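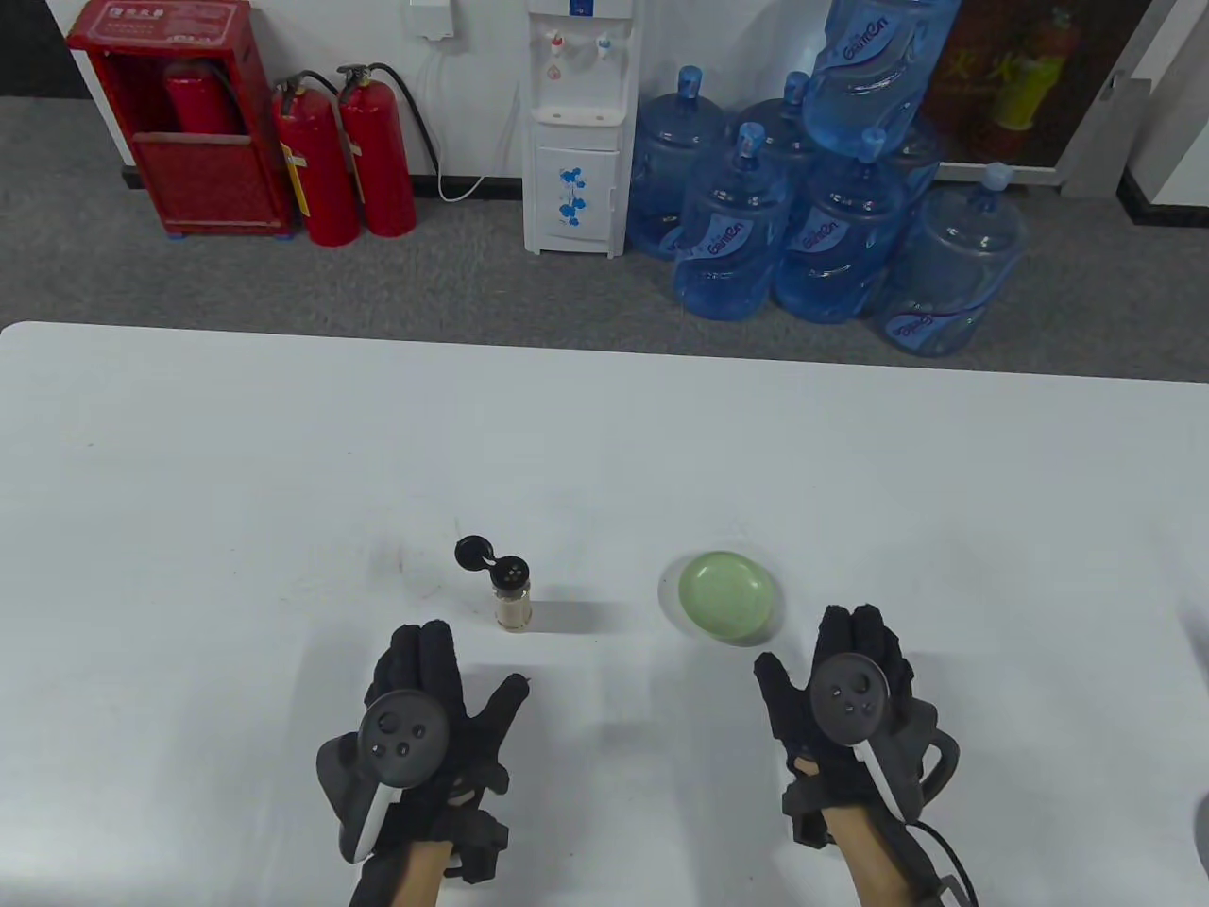
From: Divya Shenoy
Date: March 7, 2020
To: Aaltonen users list
Subject: Re: glove kit for small objects, worth it?

Yutong Yuan wrote:
> We're thinking of ordering the Zalow hand-tracking kit for our
> tabletop recordings. Has anyone tried it on really small things,
> like lids and bottle caps? The sales page only shows big boxes
> being moved, and I'd like to hear from someone who has worn it
> for a whole afternoon.

Hi Yutong, hi all,

Yes, and I like it a lot! We've had the kit on loan at Prustcombe and we're up to 737 recordings, nearly all of them kitchen stuff on a plain white table. The spice jar with the flip-top lid has turned into our standard test, with a little pale green dish next to it. You get the grip on the glass, the tilt, the thumb on the lid, all the fussy motion we could never get from our old setup (which kept losing the thumb).

The controllers strap to the back of the hand, one per side, over black fabric gloves. Your fingertips stay free to move, and after ten minutes I mostly forgot I had them on. Chunhua Yin has smaller hands than I do and had to pull the straps to the last hole, so ask for the short set when you order.

Things I'd want to know before buying:

The cable. Ours comes off the right wrist and it will find the edge of the table every single time. Tape it to your forearm or run it behind your chair.

Calibration takes three minutes per person, and you have to redo it if you take a glove off. Plan your coffee accordingly.

Memory fills up at 1,000 clips and the warning is tiny. We noticed at 991, pure luck.

Wrist rotation is really good. Slow pours look smooth. Very fast flicks still come out a bit jumpy, and Heike Heitmann is testing whether the June firmware beta fixes that (she's on this list, so poke her).

Would I buy it? For tabletop work, yes, and we've put in for two sets. If you're mostly lifting crates I'd look at something cheaper first.

Happy to send you a few raw files if you tell me which format Amthorpe is using these days.

Divya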